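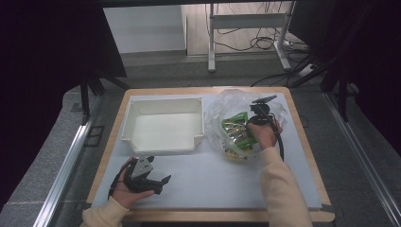

Stallow has released a revised packing bench procedure for small-order snack fulfilment, covering the layout of the bench, the handling of mixed bagged stock and the transfer of individual packs into open trays. The procedure applies to all sites using the Clurlow bench range and replaces the version issued in April. Under the new layout the open white plastic tray stands empty at the left of the pale board and the source bag stays at the right, with clear board between the tray and the front edge for both hands to work. Green snack packs in a clear plastic bag are the reference stock for the procedure. Glossy wrappers of this type slide against each other and against the bag, and they are a fair test of any picking sequence.

The revision was prepared by the company's bench methods group in Ballarat after a review of 1490 small orders packed at the Suksawat distribution centre. Of these, 1435 were packed without a recount. Most of the remainder were traced to packs left in the folds of the source bag when it was set aside. The earlier procedure allowed the bag to be placed anywhere on the bench, including on the floor side of the operator, and did not specify when it should be checked.

The main changes are as follows.

Tray position. The tray is placed before the bag is opened and is not moved until the order is complete. Trays with a notched front rim may be used in either orientation, provided all trays on a shift face the same way. Stacking a filled tray on an empty one is no longer permitted at the bench.

Bag handling. Source bags are laid down with the open end towards the operator. The bag is not tipped out. Packs are lifted singly and the bag is flattened by hand once the last visible pack has been removed. Where a bag holds more than one product line, the minority line is taken out first and set directly in its own tray.

Tray fill. Packs are laid flat in a single layer, printed face up, to a maximum of 16 per tray. Orders above that figure are split across trays of equal fill. Crushed or split packs go to the quality shelf and are entered on the shift sheet by product code and bag number.

Board surface. Light grey or off-white boards are specified for all benches. Darker boards remain acceptable until worn, but will not be reordered. Boards are wiped at each change of product line and at the end of the shift - a dry cloth is sufficient unless a pack has split.

"The old document ran to several pages and left the position of the bag to the operator," said Elfriede Sperling, bench methods manager at Stallow. "We have fixed the two positions that affect the count and left the rest alone. Operators who prefer to lift with the left hand can mirror the layout, but the whole bench has to be mirrored, including the shelf and the shift sheet."

Training takes one session of more than 8 hours, divided over two shifts, and is carried out at the operator's usual bench. Operators already signed off on the Asow tray system are exempt from the tray fill section but must complete the section on bag handling. Sign-off is recorded against the operator and the bench type.

The procedure does not cover glass, chilled goods or cartons, which remain under their existing documents. Bench height, seating and floor matting are also unchanged.

Printed copies will be sent to site supervisors with the next stationery order. Sites should withdraw the April version on receipt and return the signed cover sheet to the bench methods group.

Issued by Stallow, Thursday, July 28, 2022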